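Purnilix petunia: a "self-cleaning" bedding plant, with conditions

Garden centers will be asked to clear bench space this May for Purnilix, a new petunia line from the breeder Clirmont. The sales sheet says the plants shed their own dead flowers, shrug off heavy rain and bloom until frost with no pinching or deadheading. Gardeners who have bought petunias before may recognize at least two of those promises.

The line comes in 6 colors, from a plain white to a dark plum that looks nearly black in the catalog and a good deal more like ordinary purple on the bench. Plants are sold rooted, in small pots, and carry a higher price than seed-raised petunias. Clirmont does not offer seed. The company says the plants are propagated from cuttings to keep them uniform, and a buyer who wants the same color next year will have to buy it again or overwinter a plant indoors.

What the trial measured

The claims rest mainly on a single season of growing at the Bevan trial garden, where Purnilix was set out in raised beds next to older trailing petunias. Clirmont's headline figure is that 86 percent of spent flowers dropped without help. The summary leaves out how long they took to drop, and a brown flower that hangs on for a week and then falls would seem to count the same as one that goes overnight.

Xuelian Duan, who looked after the Bevan beds, was cooler than the brochure. "They were good plants. They were fed every week and watered by drip line, and I would expect most petunias to look good under that," she said. "By late summer the middles were opening up. We cut half of them back and those came on well. The ones we left alone stayed thin."

Cutting back is a kind of pinching, and the sales sheet says there is none to do. Asked about this, a Clirmont spokesperson said the phrase refers to "normal garden use," and did not say what normal garden use is.

The rain claim is harder to judge. Bevan had a dry summer, and the beds saw 2 storms that Duan would call heavy. The white and the pale pink were marked by both of them. The darker colors hid the damage better, as dark petunias generally do.

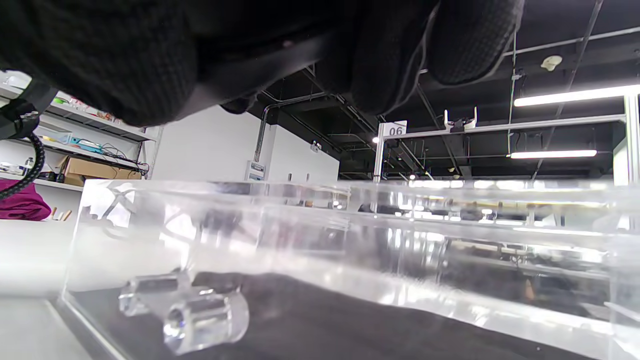 Feeding and the small print

Anyone who reads the back of the label will find that Purnilix is meant to be fed weekly with a liquid fertilizer and grown in at least six hours of direct sun. The recommended feed is Tileo, which is sold by the same company. There is nothing in the trial summary to show that Tileo does a better job than any other balanced liquid feed, as no other feed was used.

Petunias are hungry plants, especially in hanging baskets, where frequent watering carries nutrients out through the bottom. Yellow leaves with green veins often mean the potting mix has drifted too alkaline for the roots to take up iron, and more of the same fertilizer will not always fix it. The label skips this entirely. It does warn against wet feet, which is fair advice for any petunia.

Spacing is given as 11 inches. That is tight for a plant advertised as spreading well past two feet, though it does sell more plants per bed. Duan's team used the recommended spacing in one bed and gave the plants nearly double the room in another. She said the roomier bed took longer to fill and looked better in August.

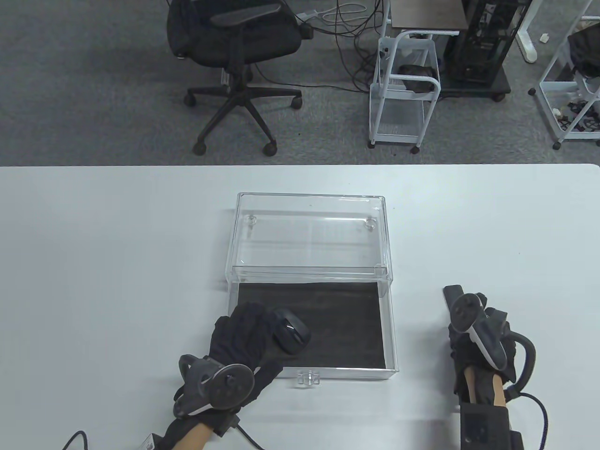 Will Purnilix come back the next year?

Only where winters are close to frost-free. Petunias are tender perennials treated as annuals in most of the country, and nothing in the Bevan results points to extra hardiness. A plant cut back hard and kept on a bright, cool windowsill may survive until spring, though it will look poor for most of that time and can bring aphids in with it.

Where that leaves gardeners

Some things in the line's favor do hold up. The plants were even in size, they branched low without much fuss, and the plum kept its color in full sun when an older purple in the next bed faded. Slugs showed no more interest than usual. Budworm is another matter. The small green caterpillars turned up in the Purnilix beds in July, as they did in all the others, and the buds had neat round holes in them within days. "Self-cleaning" does nothing about that.

Clirmont says a second season of trials is planned, this time with unfed plants and a wetter site included. Those results would be worth seeing before anyone fills a whole border. Until then, a couple of pots on a sunny step would be a cheap enough test, ideally beside a petunia the gardener already knows, with the same soil, the same feed and the same neglect in August.

The plants ship to retailers in April and should reach most benches by the middle of May. Stores that take the full display rack also get a cardboard sign reading "Never Deadhead Again."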